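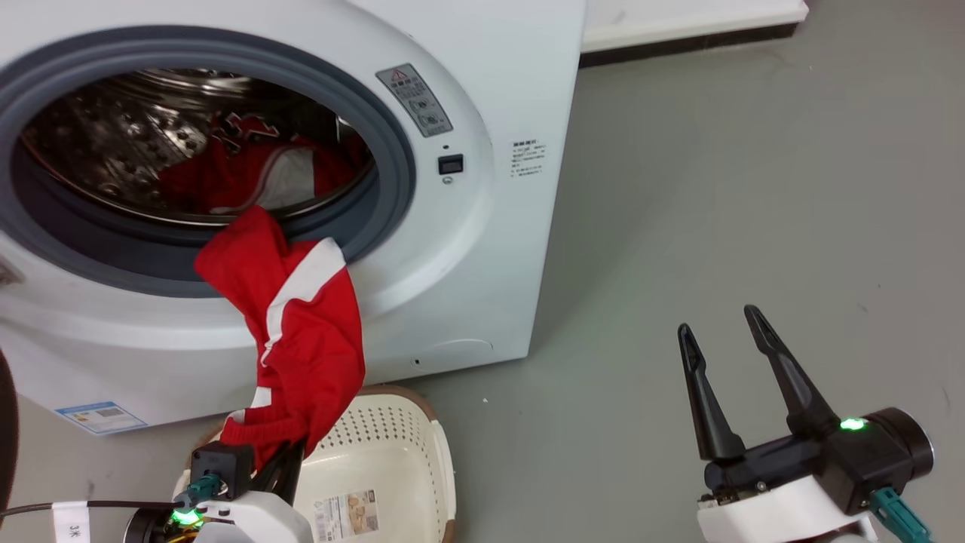
Shrinking wool and bleeding red: what temperature do you really use?

prisiv_anna
Posted February 13, 2026

Hello everyone. I moved to Prisivberg in the winter and for the first time in my life I have a washing machine only for me. At home my mother did the laundry and she had very strong opinions, so I never learned. Now I have two problems. First, a new red cotton shirt made my pillowcases pink. Second, the label of my sweater says "wool wash, cold", but my machine has a wool program and it goes to 30 degrees by itself. Is 30 cold? I do not want to ruin it, it was a gift.

Also, how long should I wash red things separately? One time, two times, forever?

lorcan_t
Welcome. For the red, I wash new dark or red cotton alone for the first 3 washes, and after this I test it. You take a white cloth, make it wet, and press it on the inside of the hem for a minute. If the cloth stays white, the shirt can go with other colors. I would still not put it with white pillowcases.

For the wool, 30 is fine in my experience. What makes wool small is mostly the rubbing and the sudden change from warm to cold water.

Lorcan Tierney

mostlysocks
I must disagree with Lorcan about the wool. I lost a very good cardigan on a 30 degree wool program. It came out in the size for a child. Since then I wash wool by hand in cold water, or I only hang it outside for a night and the smell goes away. Wool does not need so much washing as people think.

lorcan_t
Which spin speed did you use? If the program was changed to full spin, this could be the reason and not the temperature.

mostlysocks
I do not remember, it was years ago. But I will not repeat the experiment with my other cardigan.
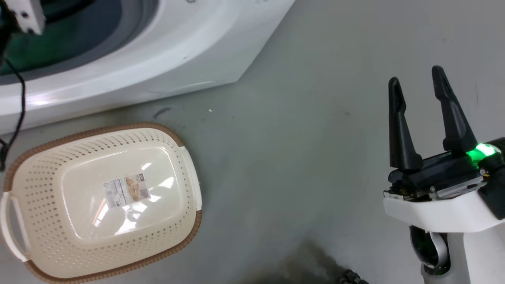 prisiv_anna
Thank you both. I looked in the manual and my wool program spins very slowly, so maybe I will try it with an old scarf first. My neighbor gave me a bottle of Fliltix for the pink pillowcases. Has somebody used it? The text on the back is so small that I cannot read it well.

Vatham64
I have used Fliltix. It is a color run remover and it works only if the fabric was not dried with heat after the accident. Did you put the pillowcases in a dryer? If yes, I am afraid they are pink now. If no, soak them for 2 hours and then wash again. Please do not use it on the red shirt, because it will take out the color that you want to keep.

prisiv_anna
No dryer, they dried on the rack. So there is hope.

leone_b
I want to say something about the amount of detergent. Many people with your problem use too much of it, and then the clothes feel stiff. For a normal load with soft water I take half of what the bottle says. For wool I use a special liquid without enzymes.

mostlysocks
Half is too little if you have hard water. In my old apartment I did this and all the towels became gray. She should check the hardness first, the water company has it on the website.

leone_b
I wrote "with soft water". But yes, check it.

prisiv_anna
I checked, and it is hard here. I will follow the bottle then. The pillowcases are soaking now and the red shirt waits for its own wash. I will write again when they are dry.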